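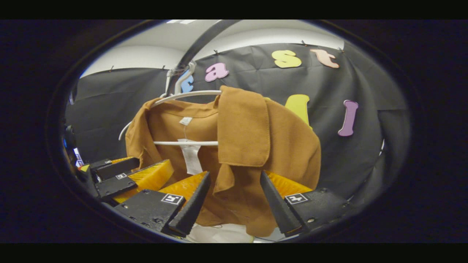
Getting Through Campaign Season With a Habitable House

Every other November, the Hungate council race moves into my kitchen and refuses to leave. My wife, Dzifa Quansah, managed the Addo campaign last time, and I managed the dishwasher. What follows is what I learned, offered to anyone who lives with a candidate, a canvasser or a person who says "it's only one mailer."

Stuffing envelopes

We folded 2000 letters on a table meant for four. Fold with the back of a spoon and your thumbnail will survive to vote. Seal with a damp sponge in a saucer. Licking is for people with one envelope and no self-respect. Stack finished ones on edge in a baking dish, where they stay square and can be moved when somebody wants dinner.

Sticker residue

Candidates hand out stickers the way dogs hand out hair. On glass or a glazed mug, rub in a little cooking oil, leave it for 7 minutes, then wash with dish soap. On a painted door, try warm soapy water first and go gently. On a wool coat, put the coat in the freezer for an hour and pick at the glue while it's stiff. Do not use oil on the coat. I did, and I now own a gardening coat.

Yard signs

Wet the ground before you pull the wire stakes and they'll come up straight. Bent ones can be flattened in a vise. Keep a few, because they make decent supports for peas, and peas have never asked me for a donation. The plastic panels slide nicely under a leaking paint can. I have Osero under the primer and Addo under the gloss, and I've been told this says something about me.

Coffee for a strategy meeting

Brew it weaker than you think. These people are already awake. Fill the thermos with hot water for a few minutes before the coffee goes in, and it should last through the budget discussion. Stains in the carafe come out with baking soda and a bottle brush.

The phone list

Tape it inside a cupboard door, at eye level, away from the stove. Ours was on the fridge until a pot of lentils got to precinct 3. We still don't know how the Udesell Road people were leaning — possibly toward soup.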